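4.2 Costing the workcell for kitchen reset tasks

The purchase request under review covers one two-arm mobile unit (the Hareo), two spare grippers and a year of service from Filus, the regional dealer. The dealer's case rests on one number, the share of back-kitchen chores the unit is able to do. We think that number is the wrong basis for a budget, and this section explains why we set it aside.

The dealer's chore list has 199 entries. It treats "put away cable" as a single item with a single price per run. Sheyla Ríos, who kept our task log at the Hemska site, split the same list by what the hands have to do and arrived at 307 entries. Much of the growth came from soft or flexible things: cords, cloths, bags, ties. A cord has no fixed shape to plan for, and in a working kitchen it is handled in tight spots, close to glass, hinges and hot equipment (Figure 3a). 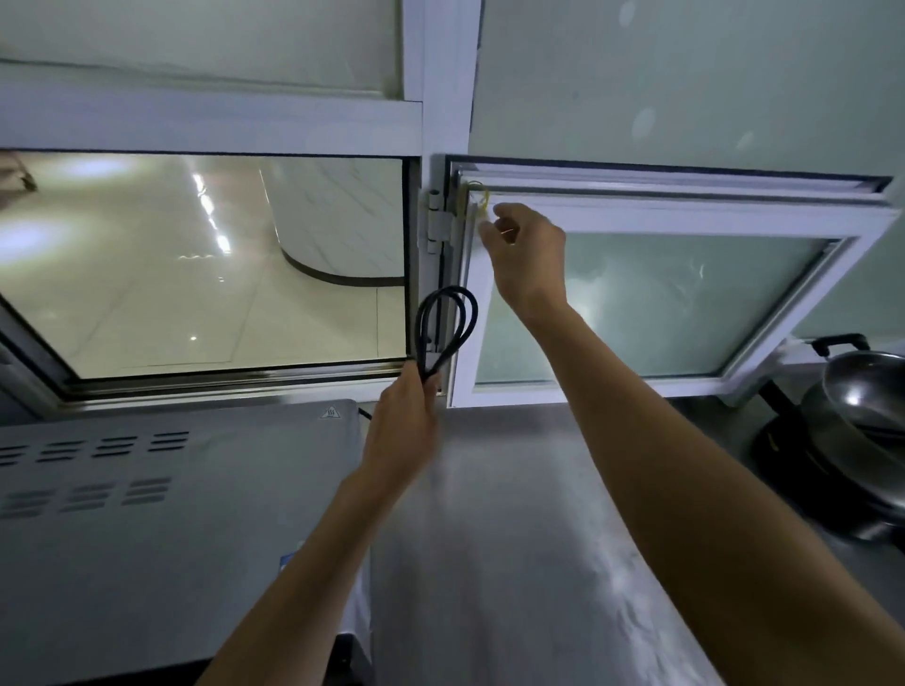 None of these entries was in the dealer's demonstration, which used rigid cups on a clear table. We asked for a quote that included cord handling and were told it would be "covered by a later software release." A later release is not a line in a budget. We therefore priced every flexible-object entry at full human labor for the whole planning period, and would advise other buyers to do the same until a seller will put a success rate in the contract.

Rigid items did not fare as well as we had hoped either. Plastic lids are light and flat, and when they lie on a shiny metal surface the depth sensor in our loan unit, which we called Nina, lost them often enough that we stopped counting it as a fault and started counting it as a cost. Kitchens are full of shiny metal. A matte tray liner would help, but it has to be bought, washed and replaced, and the dealer's estimate has no line for it (Figure 3b shows a typical tray). 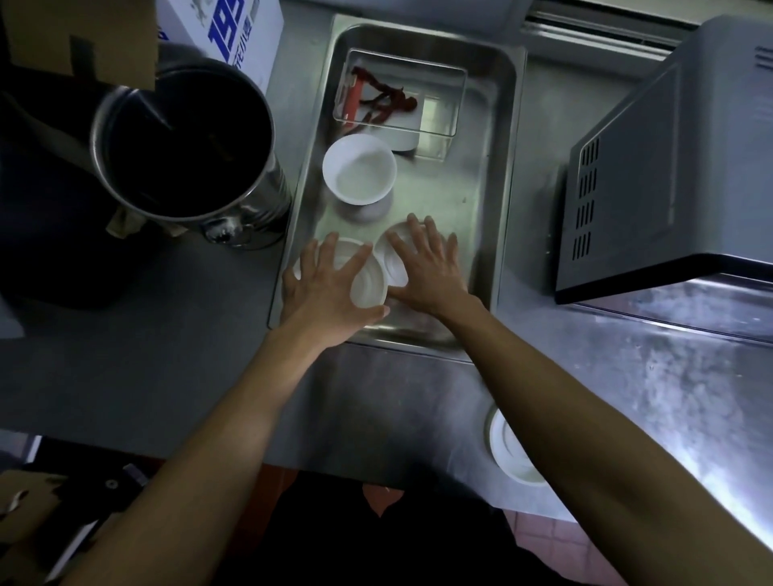
Setup time was the other gap. The dealer allows 354 minutes for installation and mapping. Our own log shows around 500, and that leaves out the mornings when stock had been moved overnight and the map had to be made again - a regular event in any kitchen that takes deliveries.

With these changes the unit does not pay for itself within the planning period under any wage we tried. It may do so at a site with fixed shelves, few cords and one shift. We have not seen such a site, and the dealer did not name one when asked.

Figure 3. Manual work in the kitchen. (a) Handling a black cable by the window. (b) Round plastic lids in a steel tray.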